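Table coverings and window textiles in daily use
Speaker notes, session 3, Rallodia household materials track
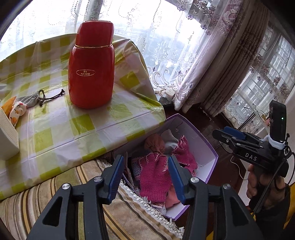

Slide 1. Checked plastic-surfaced tablecloth, red thermos flask, sheer and pleated curtains.

Open with the cloth. Point to the fold creases first, then the bunched corner. Two separate faults: creases come from storage, bunching comes from fit. The room will want to treat them as one.

Creases. Covers of this type ship folded. Our Busommont samples were kept folded for 48 days at room temperature, then laid flat. Straight creases were still readable after a week. Rolling on a tube avoids this. Ironing is not recommended; mention the scorched Drikent sample only if asked.

Fit. Rounded table corners leave surplus material. Options: trim to the curve with a 30 mm overhang, or fold under and clip. Trimmed edges on the thinner Aigner cover began to split at the corner, so clip those.

Gloss. A glossy surface wipes down easily and shows reflections. Note the faint one at the base of the flask. Side light from a window makes every crease more visible. A matte cover hides more and stains more.

PAUSE. Ask who uses a mat under a flask or kettle. Expect most hands down.

Flask. Upright, wide body, gold oval logo reading FUCHENG. Used for scale and as a typical load. Heat marking on plastic covers is normally a spill problem at the base. Recommend a cork mat. Do not get into flask insulation, there is a separate talk.

Soft items. Gray drawstring pouch, printed fabric beside it. Cord ends fray when cut without sealing; the tip here is knotted but still frayed. One sentence, move on.

Windows. Sheer lace behind the table, densest pattern at the scalloped hem. Hem weight affects how the panel hangs. Wash lace in a bag, cold, no spin above the low setting. Pleated drapes: vacuum along the folds, top to bottom.

Timing: slide 1 should be finished by minute 33. If running late, drop the section on gloss.

Next: slide 2, overhang table.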